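Plernelbridge Works Forum > Staff Consultation > Automated panel testing

plernel_ops
Management has confirmed that the Prastach cell will take over routine testing of switch panels from August. In the last quarter 1,772 panels were tested by hand, and 432 of those were repeat checks. No post will be removed. The 7 members of the bench team will move to fault review and set-up.

benchside
I should be grateful for sight of the work itself before commenting.

plernel_ops
Certainly. Buttons, sliders, switches and a dial, all on one unit:

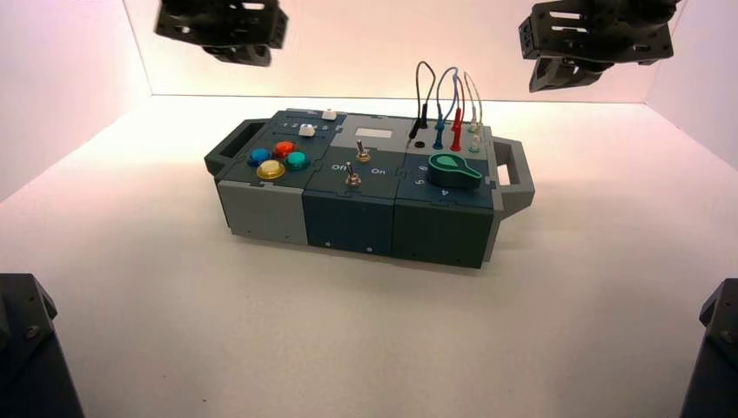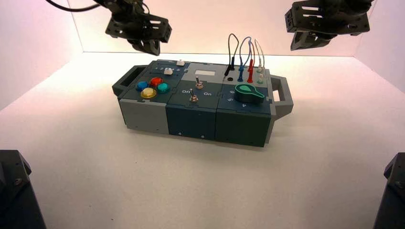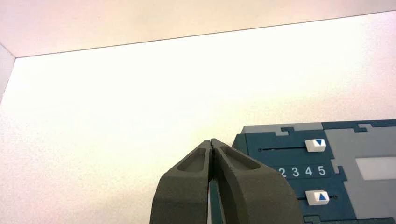

Skunden wrote to ask whether fault review would be graded at the same level as bench testing, as the consultation paper does not say.

plernel_ops
It will be graded at the same level. The paper will be corrected.

benchside
I remain opposed. A tester learns the feel of a worn switch over years, and a new starter who only reads fault reports will never acquire it.

leclerc
I disagree with benchside. My wrists have had enough of sliders. I would, however, ask that each of us keeps some hand testing every month.

plernel_ops
The request is noted. The present proposal allows 56 hours of set-up training per person. Hand testing will be added to the agenda for the next meeting.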